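What I learned appealing my property tax assessment

The notice came in September, in the same plain envelope as every year, and I nearly put it in the drawer without opening it.
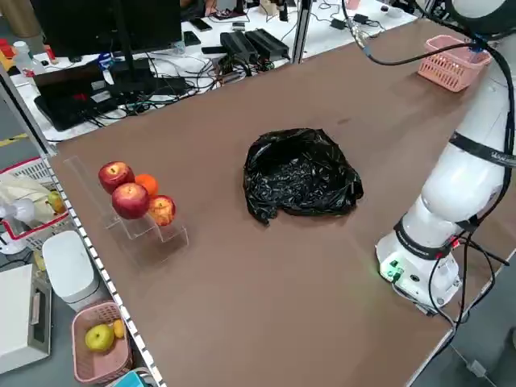

I had owned the house on Nokinby Road for six years by then and had never looked closely at the assessed value. The mortgage company pays the tax out of escrow, so the number only reaches me as a change in the monthly payment. This time the payment was going up by 80 dollars a month, and that was enough to make me sit down and read the thing.

The first page gave the old value and the new value. The second page gave the deadline to appeal, in smaller type. The notice didn't say how they got the number. For that you have to ask for the property record card, and I had never heard of one.

The card is a public record. In our county you can get it at the assessor's counter or print it from their site, if the site is up. It was down both times I tried, so I drove over on my lunch break. The woman at the counter printed it for free. It was two pages and listed the year built, the lot size, the square footage, the number of bathrooms, the type of heat, the condition, and a small sketch of the outline of the house with measurements along each wall.

I took it home and compared it with the house.

Most of it was right. Two things were wrong. The card said the basement was finished, and it isn't. It has a painted floor and one wall of paneling that a previous owner put up and then apparently lost interest in. The card also had the back porch down as heated living space. The porch has windows and a door, but there is no heat out there and never has been as far as I can tell. You can't sit in it from November to March.

I measured the porch with a tape and then did it again the next morning. Both times I came out to just under 200 square feet. That is a lot of floor to be taxed on as if it were a bedroom.

Next I looked at sales. The appeal form asks for comparable properties, and people on the neighborhood message board said this part matters more than anything else. You want houses close by, close in age and size, that sold before the valuation date. Mine had to be from before January. I had two saved that sold in spring and both turned out to be useless, so I had to start that part over.

I live in a row of houses that were all put up by the same builder, Zavano, over a couple of summers. That made it easier than it would be for most people. There are only a few floor plans, and once you know which one you have, you can spot it from the street. I found three sales of the same plan. One was on Mahmoud Street, with a new kitchen according to the listing, and it had still sold for less than my assessed value. I put that one first.

I also thought about paying someone. A company called Jinance had been sending postcards offering to handle the appeal for a share of the first year's savings. I called them. They were polite enough, but they wanted me to get the record card and measure the porch myself, and by then I had already done both. I decided to file on my own.

The filing fee was 25 dollars when my parents did this years ago in another county. Ours has no fee for a house. The form is four pages. I attached the card with the two errors circled, a sketch of the porch with my measurements, photos of the basement and the porch, and a one-page list of the three sales. I kept the cover letter to a few sentences. I didn't write anything about how high taxes are or what the roads are like. The board can't do anything about that, and the instructions say so.

Then there was a wait of seven weeks. I called once to make sure they had it. They did.

An appraiser from the assessor's office came by one afternoon before the hearing. He went down to the basement, looked at the paneling, came back up, stood on the porch and looked for a vent. The whole visit took maybe ten minutes. He said he would fix the card and that I would get a letter with an offer, and I could take the offer or go on to the hearing.

The letter came the following week. They corrected the basement and the porch and didn't accept my argument about the sales. The new value worked out to 714 dollars less in tax for the year. I thought the Mahmoud Street sale should have counted for something and I considered going to the hearing over it. In the end I signed the offer. I would have had to take a morning off work, and I guessed there was about 100 dollars left to argue over.

A few notes for anyone in the same spot.

Get the record card before you do anything else. If there is a mistake on it you may not need the sales at all.

Check the deadline the day the notice arrives. Ours was 30 days from the mailing date printed on the notice, and mine had already used up five of those in the mail.

Ask the mortgage company for a new escrow analysis once you have the corrected bill. They don't do it automatically. Mine took two phone calls and a copy of the letter, and the lower payment started the month after that.

Keep a copy of the corrected card. I checked this year's notice against it and the porch is still listed as a porch.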